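Grikau Lane Residents' Association
Minutes of the meeting held on Monday, August 8, 2022, in the back room of the Hiltetti Café

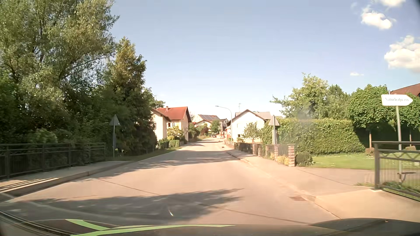
Present and apologies

Ayane Tsuchiya (chair), Crisanto Soriano, Fumiko Sugawara, Ikechukwu Osagie (minutes) and a very decent turnout from both ends of the lane, including several faces we had not seen since before the winter. Shinji Hosoda sent his apologies, along with a lemon cake, and was thanked warmly for both.

Minutes of the last meeting

The March minutes were read and agreed, with one correction. Fumiko had offered to lend her gazebo for the summer lunch, and had not, as written, offered to buy one. Ikechukwu apologised and has changed the copy in the folder.

Summer lunch

Ayane said how much she had enjoyed the lunch and how nice it was to see people staying on well into the evening, long after the puddings had gone. There was general agreement that the long tables worked better than the little ones we used last time, as people ended up sitting with neighbours they did not already know. Crisanto felt we had far too much bread and not nearly enough salad, and there was a fairly lengthy conversation about potato salad and whether it counts. Anyone still missing a serving dish should knock at Fumiko's, where there is a blue one with a lid and a large glass bowl waiting to go home.

After paying for the table hire and the drinks we have around 500 pounds left in the account. It was agreed to leave this where it is until we know what the book swap will cost.

Book swap

This took up most of the evening, and happily so. Fumiko reminded everyone that the idea came up at the lunch, when she and Mrs Yook's daughter found they had been buying the same detective stories for years. The suggestion is a weatherproof cupboard with a glass door, where anyone can leave a book and take one away. Crisanto has been to see the joiner at Zutmont, who can make one with two shelves and a sloping roof, and he passed round a pencil drawing which was much admired.

There was some discussion of where it should go. The wall beside the café was the favourite, and the owners have kindly said yes, so long as the door does not open across their window. One resident wondered about a spot further up, nearer the top houses, for those who find the walk down a bit much. Ayane thought this a very fair point, and it was agreed to start with one cupboard and look at another next year if the first is well used.

Ikechukwu asked whether there ought to be rules. The feeling of the meeting was that a small notice asking people to keep the children's books on the bottom shelf would do nicely. Fumiko will look in once a week to tidy up, and has already put aside 20 paperbacks to get things going.

Agreed: Crisanto to ask the joiner for a written price. Fumiko to write the notice.

Evening classes

Shinji had sent a note to say he would be glad to run his beginners' calligraphy class again in the autumn if at least nine people put their names down. The list went round and was looking healthy by the time it came back to the chair. Brushes will be provided, but please bring your own apron - the ink does not wash out, as Crisanto's good shirt can testify.

Newsletter

Ikechukwu would be very grateful for contributions, however short. He has a recipe for plum jam and a piece on the old bakery, but could do with something from the younger end of the lane. Ayane offered to ask her nephew, who writes rather well when he can be persuaded.

Any other business

A tabby cat has been visiting several kitchens and is plainly being fed in all of them. If she is yours, Fumiko would love to know her name.

The date of the next meeting will go up in the café window. The meeting closed with tea and the remainder of the lemon cake.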